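Sorting Loose Kitchen Utensils Into Open Bins

Filed under: Kitchen storage
Written by Aishwarya Rodrigues
Checked by Sunee Limsakul
Last revised 9 July 2025

This procedure covers the small hand tools that end up in one deep drawer: spatulas, spreaders, knives, graters, peelers, whisks. It produces two open containers, one for flexible tools and one for rigid tools, plus a place for anything that has to stand upright. It does not cover cutlery or cooking pots. For those, see the Sundville drawer plan.

What is needed

A clear table or counter
One clear plastic bin
One opaque tub of similar height
A tray, for anything that stands
Masking tape and a marker
A dish towel
A ruler

The bin should be at least as deep as half the length of the longest tool that goes in it. A bin shallower than that will tip when a long handle leans on the rim. My own drawer set came from Lostier and is too shallow for spatulas, so I use it for measuring spoons.

Step 1. Empty the drawer

Take everything out and lay it flat on the table, one layer deep. Do not pile. Put the containers along the back edge of the table, with the tools in front of them, so that you are never reaching across a blade to get to a bin. Turn knives so the edges face away from you. Any tool too tall to lie flat safely, such as a box grater, goes straight to the tray and stays there until Step 5.

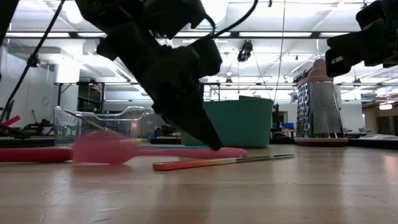 Wipe the inside of the drawer while it is empty. Crumbs collect at the front corners and under the liner. If the liner has curled, replace it now. Sekeo sells one by the roll, and 780 mm was enough for both of my drawers with a little left over.

Step 2. Inspect each tool

Check silicone heads for splits, particularly where the head meets the handle. If the head pulls off, look inside the socket for water or residue. Wash both parts and leave them apart on the towel until dry. Discard a head that has torn at the edge.

Check wooden handles for cracks along the grain. A dry handle can be oiled. A cracked one cannot be cleaned properly and should go.

Check metal blades for rust at the base. Light rust comes off with a paste of baking soda and water.

Step 3. Group by stiffness

Sort by the working end of the tool and ignore the handle. Color is a poor guide, as most sets are sold in mixed colors and a red handle may belong to a knife or to a peeler. Use three positions on the table:

Left: rigid tools with an edge or point
Center: rigid tools without an edge
Right: flexible tools

Long spatulas go on the right even if the blade feels firm at the base. Press the tip against the tabletop. If it bends, it is flexible.

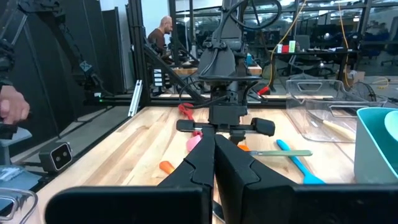
Duplicates are dealt with at this stage, before anything is put in a container. Lay similar tools side by side and compare head width and blade length. Two spatulas can both be worth keeping when they differ in shape, as a long, pale green blade and a turquoise one might, but two of the same length and stiffness do the same work. Keep the one with the sounder joint. My first pass started with 20 tools and ended with 16, and I have not had to buy any of them back.

Step 4. Load the containers

Flexible tools go in the clear bin, handle down, heads up. Put the longest in first, against the back wall, and work forward. Heads should not be bent against each other. Silicone takes a set if it is stored folded, and the edge will no longer scrape flat.

Rigid tools without an edge go in the tub, also handle down. Stop loading when a tool can no longer be lifted out without moving its neighbor.

Knives do not go in either container. Use a blade guard or a slotted block. If you have neither, fold a strip of stiff cardboard over the blade and tape it closed.

Step 5. Place the grater

Stand the grater on the tray beside the tub, with its handle up. Leave a hand's width on one side so it can be gripped without brushing the perforated face. Do not store small items inside it.

Step 6. Label and measure

Put a strip of tape on the front of each container, below the rim. Write the category only. Then measure from the counter to the top of the tallest tool and compare it with the shelf clearance. Mine came to 238 mm in the tub, which fits under the lower Rao shelf.

Maintenance

Repeat Step 2 every June. Wash the containers at the same time, upside down on the rack, and let them dry fully before reloading.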